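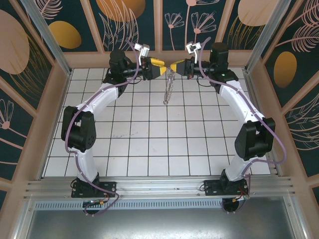

Both Fondlow arms on the rail, fingertips nearly touching.

So the Gala kit from Fondlow has taken over my evenings! It was $2,000 for the pair (a single arm is $1,000, but I wanted two, obviously) and it took me 3 nights to put together, mostly because I kept redoing the purple cables. They need loads of slack past the elbow or the wrist tugs. My favourite bit is the yellow and black fingers, which feel grippier than the ones on my old Sivside. The manual is rubbish though, and Marisol Boateng's build notes saved me more than once. Next job is getting both arms onto the same clear bottle without a barney.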